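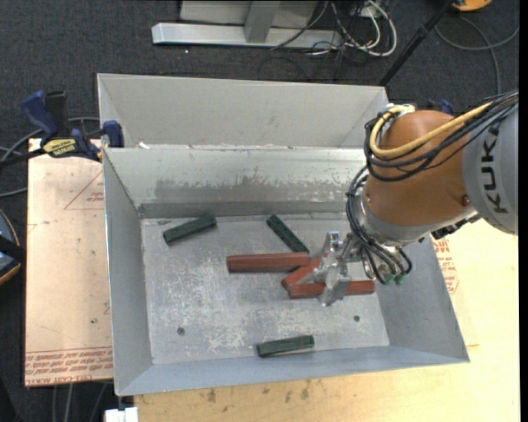 Vindanlow Building 2
Quarterly Storage and Parts Area Inspection

Date: 25 July 2026
Inspected by: Nabil Awwad
Area covered: ground-floor stores, racking aisles, packing benches, rear loading door
Floor area covered: 3,057 sq ft

Ratings: OK / Action / N/A

1. Floors and walkways

1.1 Main aisle clear to marked width. OK
1.2 Floor free of oil, water and loose strapping. Action
Comment: Strapping offcuts under bench 4. Removed during inspection. Bench 4 needs its own scrap can.
1.3 Floor markings legible. Action
Comment: Yellow line worn through at the turn by the loading door. Repaint before the next inspection.
1.4 Anti-fatigue mats flat, edges not curled. OK

2. Racking

2.1 Load signs posted on every bay. Action
Comment: Sign missing on bay 7. Rated load is 800 lb per level, same as the adjoining bays. Replacement ordered from Katix.
2.2 Beam locking pins in place. OK
2.3 Uprights free of dents and twist. OK
Comment: Scrape on the aisle-side upright of bay 3 measured and within limits. Recheck in the next quarter.
2.4 Heavy items stored between knee and shoulder height. OK

3. Metal bins and containers

3.1 Rims and dividers free of sharp edges and burrs. OK
3.2 Surface wear recorded. OK
Comment: Worn finish alone does not fail a bin. Reject for cracks, open seams or edges that catch a glove.
3.3 Contents below the rim. OK
3.4 Bins free of trash before restocking. Action
Comment: Paper scraps and label backing found at several stations. Add to end-of-shift cleanup.

4. Exits and fire equipment

4.1 Exit doors open fully without a key. OK
4.2 Extinguishers mounted, gauge in the green, tag current. Action
Comment: Tag on the extinguisher by the loading door expires in July. Mahasneh has been asked for a service visit.
4.3 Emergency lights pass the push-button test. OK
4.4 Clear space below sprinkler heads. OK

5. Electrical

5.1 No extension cords in permanent use. Action
Comment: Cord feeding the label printer at bench 2. Install an outlet or move the printer.
5.2 Panel doors closed, area in front clear. OK
5.3 Cover plates intact. OK

6. Loading door

6.1 Safety edge reverses the door on contact. OK
6.2 Wheel chocks present. OK
6.3 Dock light working. N/A
Comment: Fixture removed for replacement. Lasteneo holds the work order.

Open actions from the previous inspection: none.
Copy to: stores lead, maintenance, site office.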